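4. Rental listings and time to let

Figure 2 shows a furnished interior with navy chairs and a small round table.
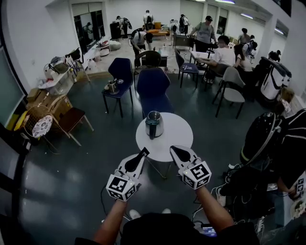 4.1 Data and matching

Listings were taken from the Festent portal and matched to signed tenancy records held by Sallura. A listing was kept if the address, floor area and number of bedrooms agreed in both sources. The final sample has 400 flats, all let on terms of at least six months. Flats withdrawn and listed again within 10 days were treated as a single listing.

4.2 Asking rent and furnishing

Time to let was modelled with a proportional hazards specification, using asking rent relative to the district median as the main regressor. Furnishing enters as a dummy variable. Following Lindqvist and Paisan, we cap the observation window at 24 weeks and treat flats still on the market at that point as censored.

The coefficient on relative rent is negative and stable across specifications. The furnishing term loses significance once building age is included. Listings first posted in January were let more slowly, and dropping them leaves the rent coefficient almost unchanged. Results by district are given in the appendix.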